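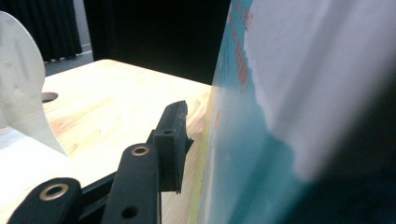
Why does the show always stop at the good bit?

You know how it goes. The submarine is filling with water. The goat has the key in its mouth. Somebody opens the door and says, "You!" and before you find out who You is, the screen goes black and the names of four hundred strangers roll past.

You yell at the television. The television doesn't care.

What you've just met is called a cliffhanger, and somebody was paid to do that to you.

Where the word comes from

It's mostly what it sounds like: a story that leaves a person hanging off a cliff. Long before television, people read stories in bits. A magazine or newspaper would print one chapter, and then you waited a week or a month for the next. If the chapter ended with everyone having a nice cup of tea, you might forget to buy the next one. If it ended with the hero dangling from a rock by his fingernails, you would probably remember.

Later on, movie theatres did the same with short films called serials. You paid for your seat, saw the hero drive a car straight off a bridge, and went home. The next week you paid for another seat and learned that he had jumped out just before the bridge. (He had definitely not jumped out the week before. Children noticed this. Children have always noticed this.)

Then came radio, and then television, and both of them picked up the trick without even changing the name.

How the writers do it

Let's say we're making a show called Musbridge. It's about a town where all the clocks have stopped, and two cousins who want to know why. We need 13 episodes, so first of all the writers go and sit in a room together. It's called the writers' room. Television people are very creative, but they save it for the shows.

On the wall there's a big board, and on the board there are cards, and each card has one thing that happens. "Cousins find the tunnel." "Mayor lies about the tunnel." "Goat." The writers move the cards about until the story makes sense, or until it's lunch.

Now they look for the stopping places. A stopping place is a moment when you have just been given a question and haven't been given the answer. Say the cousins find a tunnel, walk along it, see a light at the far end, and find out that the light is a lamp in the mayor's basement. You could end the episode after the lamp. That's tidy. Everybody would turn off the television and go and brush their teeth.

Or you could end it when they see the light.

It's the same tunnel and the same lamp. All the writers have done is move the ending a minute earlier, and now you are lying in bed at night thinking about a lamp.

The small ones in the middle

On channels that show ads, an episode gets cut into pieces, and the pieces are called acts. At the end of every act there's a break, and during the break you might wander off and discover that other things exist, such as the fridge. So each act often ends on a little cliffhanger of its own.

These are usually much sillier than the big ones. There's a scream! Cut to three minutes of people being thrilled about laundry soap. Back we come, and the scream was because of a moth.

If you watch the same show somewhere with no ads, you can still spot where the breaks used to be. The music swells up, everyone stares at something in horror, the picture goes dark for a second, and then it carries straight on with the moth. Once you've started noticing, it's hard to stop, and your family will ask you to please be quiet about it.

The huge ones at the end

A group of episodes is called a season in Canada and often a series in Britain. In Australia you'll hear both, depending on who is talking and where the show came from. The last episode of the season gets the biggest cliffhanger of all, because it has to last for months. If Musbridge finishes its season in the fall and comes back next September, you will have had a birthday by then. You might have new feet. The question has to be good enough that you still want the answer.

Very often, the writers don't know the answer either.

It's true! Sometimes they have the whole thing planned from the beginning. Other times they have sealed the cousins inside a clock tower, said "Well, that's a problem for later," and gone on holiday. Later arrives, everyone sits down in the writers' room again, and somebody has to work out how on earth you get two cousins out of a sealed clock tower. Keep that in mind when the answer turns out to be "there was a ladder".

When nobody comes back for you

There is a risk in all this. A channel can decide to stop making a show, and that's called being cancelled. It can happen when not enough people are watching, when the show costs too much, or for reasons that are kept in a meeting and never let out.

If the show gets cancelled after a huge cliffhanger, that's where it stays. Imagine a space adventure called Jirkum, about a crew looking for the edge of the galaxy. At the end of season 2 the captain puts a hand on a strange silver door, and the door begins to open. Cancelled. The door is opening to this day.

Some writers try to be careful. They might write an ending that works either way, with the main story finished and one small loose thread left out on purpose, like a sock sticking out of a drawer. A few even film two endings and wait to see which one they'll need. And some shows get a special extra episode or a movie to wrap things up, mostly when a great many viewers have written in and been a nuisance about it.

Can you have too many?

Yes. Suppose there's a show called Phelan, about a detective who is a pelican, and it has run for 116 episodes, and the pelican has fallen off something at the end of every one. By episode 9 you were worried. By episode 40 you had started to suspect the pelican would be fine. By episode 100 you were putting on your pyjamas while it fell.

For a cliffhanger to work, you have to believe that things might go badly. If they never do, the writers have used it up, and they need a different sort of question. "Will the pelican live?" is one sort. "Will the pelican tell her best friend what she did?" is another, and it can be a lot harder to sleep on, even though nobody has fallen off anything at all.

There are also plenty of shows with no cliffhangers. In lots of cartoons and comedies everything goes back to normal at the end, and the next episode behaves as if nothing happened. The house that exploded has been rebuilt. The uncle who turned into a frog is doing the dishes. It's handy if you miss a week, and it's handy for the channel too, which can play the episodes in nearly any order it likes.

What about when you can watch them all at once?

Some streaming services put out a whole season in one go. You'd think that would be the end of cliffhangers, as you can get your answer in ten seconds by not moving. It has made them work even harder. In the old days the question had to bring you back next week. Now it has to stop you from going to bed, and the next episode starts by itself, and there's a countdown in the corner in case you were thinking of having willpower.

Other services went back to one episode a week. It gives people time to talk about the show, argue about it, and come up with ideas that are better than the real answer.

Try it yourself

You don't need a television channel for this. You need a story and someone who wants to hear the end of it, and a younger brother or sister will do nicely.

Make up a place. Let's call it Gulla, and let's say it's an island where nobody is allowed to whistle. Put someone on it who whistles.

Tell the story out loud until something is just about to happen. The bushes are moving. A voice behind her says her name. Check your listener's face. If they've leaned forward, you've found the stopping place.

Say, "And that's all for today."

Stand well back.

Before you try it, have some idea of what's in the bushes. You'll be asked at breakfast, and "there was a ladder" only works once.

Words to know

Act: one piece of an episode, between the breaks.

Cancelled: no more episodes will be made, no matter what the door was doing.

Cliffhanger: an ending that gives you a question and keeps the answer.

Serial: a story told in parts that have to go in order.

Writers' room: a room with writers in it.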